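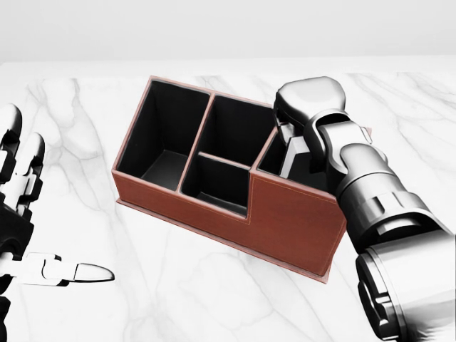

DREMPORT, December

By Dorota Wróbel
128 shares | 2 comments

The Clean Desk Cure

The workshop cost $800, and the first thing we did in it was throw out pens.

There was a bin by the door for them. We had been told to bring the contents of our desk drawers in a shopping bag, and for most of the first hour a roomful of grown adults sat scribbling on the backs of envelopes, testing ballpoints. The dead ones went in the bin. So did a good many live ones, once our instructor had asked us to think about how many pens a person can hold at one time.

I kept four. I felt bad about it, and I think I was meant to.

The company running the day is called Seidel, and it sells what it calls desk practice. It has a floor of an office building downtown here and sends trainers out to employers all over the region. Its claim, which is printed on the folder and repeated from the front of the room, is that a messy desk costs the average worker an hour a day. Clear the desk and you get the hour back. Over a working life, the folder says, that adds up to years.

I wanted to know where the hour came from. I asked at the coffee break and was told it came from research. I asked whose, and was told it was widely available. Over the next few weeks I wrote to the company three times and got one reply, from someone in client relations, saying that the hour was "an industry figure" and that I might find it helpful to reflect on my own day.

So I did reflect on my own day. I lose plenty of time. I lose it to the phone, to meetings that could have been a paragraph, to lunch, to a man on my floor who wants to talk about his boat. I lose some of it looking for things, and nearly all the things I look for are on my computer, inside folders called "new" and "new new." A tray for my paper clips would not touch any of that.

The desk cure is an old product. People were selling it when desks had pigeonholes and lids that locked, and the pitch has hardly changed. A clear surface is supposed to mean a clear mind, and a person who squares off a stack of paper at six o'clock is supposed to be a person you can trust with the accounts. My grandmother believed this. She also believed that sitting on cold concrete gave you kidney trouble.

What has changed is how much there is to buy. I spent a Sunday afternoon going through online stores and lost track of the organizers somewhere after the bamboo ones. You can get them in mesh, in felt, in acrylic, in something that looks like saddle leather, with stitching. Some have a slot that is clearly for a phone and some have a slot that isn't clearly for anything. The desks they are sold on are marble or pale wood and hold a single notebook, closed. I have never met anyone who works at one of these desks, and I have interviewed people who own marble.

Rania Sayegh used to buy this stuff for a living. She ran the stationery and desk section for a chain of stores based in Privach, and she left the trade two years ago on what she describes as ordinary terms. We met in a bakery near the Privach bus station.

"The customer isn't messy," she told me. "People think it's the messy ones buying. The messy ones don't come in. The customer is somebody whose desk is already fine and who had a bad week."

January was her best month, she said, and the end of August came after that. Sales followed the calendar of good intentions. What she noticed was that the same shoppers came back. They had bought the tray, and now there were things that didn't fit in the tray, so they needed the drawer insert, and after that the box for the cables. I asked whether anyone ever returned an organizer on the grounds that it had not organized them.

"They returned them for color," she said.

It would be easy to stop there and call the whole business a racket, but I don't quite believe that. A desk set is a pleasant thing to own. I have one, a gift, and it holds scissors very well. My quarrel is with the hour, and with what gets built on top of it once an employer has paid for the training.

Woson is an insurance processor on the east side of Dremport with almost 100 people in its main office. Last spring, management brought in Seidel for a week and then adopted a clear desk rule. By the end of the day, every surface has to be bare apart from a monitor, a keyboard and one approved container. A supervisor walks the rows after closing. Desks that pass get a green card and desks that don't get a yellow one, and the yellow cards are mentioned in annual reviews.

Akihiko Hayashi has worked claims there for most of his career. He gets yellow cards.

"I have a pile," he said. "It's not a mess, it's a pile. The top of it is today and the bottom of it is stuff I hope goes away. If I put it in a drawer then all of it goes away, including the part that shouldn't."

He now takes the pile out to his car every evening and brings it back in every morning. He showed me the back seat. I asked if he had told his supervisor about this and he looked at me as though I had suggested he tell the police. For what it's worth, claim files in the back of a sedan strike me as a bigger problem for an insurance company than claim files on a desk, but there is no card for it.

I asked Woson whether the office had gotten any faster since the rule came in. Dalia Salem, the operations manager, was friendly and gave me more time than she needed to. She said the mood was better. She said visitors had remarked on it. When I asked about the actual work, how many claims were closed before and how many after, she said they hadn't set it up as that kind of project.

"You can feel it when you walk in," she said.

I walked in. I felt that I was in an insurance office with nothing on the desks. Somebody had taped a child's drawing to the underside of a shelf, where you'd only see it sitting down.

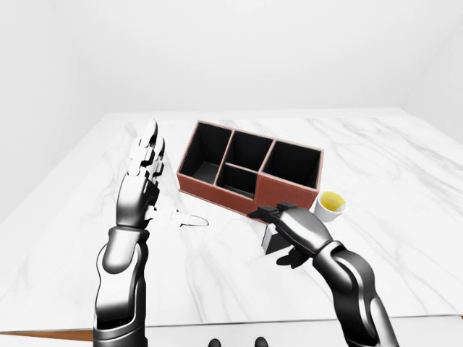

White marble top, plain gray wall behind.

There is a case for tidiness that I find more convincing, and I heard it from a man who repairs watches. Abdelkrim El Sherbiny has a narrow shop off the market square in Dremport, with a bench at the back, and his bench is so orderly it made me nervous to stand near it. Every tool has a place. He reaches for the tweezers without looking.

I had gone in hoping he would say something wise about order. He seemed to see this coming.

"It's screws," he said. "If I lose the screw I can't finish the watch. If you lose a pen you get another pen."

He does his own paperwork at a table in the back room, and he let me look at it. There were invoices under a teapot. There was a calendar on top of another calendar. He says he has never missed a bill, and I have no way to check that, but the shop has been open a long time and the lights were on.

That seems about right to me. Kitchens, operating rooms, workbenches, the inside of an ambulance: in those places the knife or the clamp has to be where your hand expects it, and people who work there keep it so without a folder to tell them why. Most office work isn't like that. The tools of a claims processor are a screen and a phone and whatever he can remember about a flooded basement in the spring. You could put his stapler on the roof and he would have a normal day.

The answer I got from Seidel's instructor, when I tried a version of this on her, was that disorder is stressful even when you don't notice it. I have trouble with this argument. It can't lose. If I say the mess bothers me, I need the workshop, and if I say it doesn't, I need it more. I pointed this out and she wrote the word RESISTANCE on the whiteboard, in capitals, and underlined it. Several people took it down with their remaining pens.

I'll give her this much. The week after the course, my desk was clear, and I liked it. I came in each morning and it looked like the desk of somebody with a plan. I wiped it down. I bought a plant. I got the same amount done as I always do, as far as I can judge from what I filed, and I judged it fairly closely because I was writing this. By the second week there was a stack on the left side. By the third, the stack had slid over and joined the mail.

A colleague who took the course the year before me says hers lasted a month. She has signed up for the refresher, which covers the drawers again and adds a module on bags. I asked her if she'd gotten her hour back. She thought it over for longer than I expected, and said she thought it had probably gone into the tidying.

Hayashi is up for his review in a few weeks. He has been thinking of buying a second approved container, if the rule allows two, and was going to check the wording. When I last called he was in the parking lot, loading up.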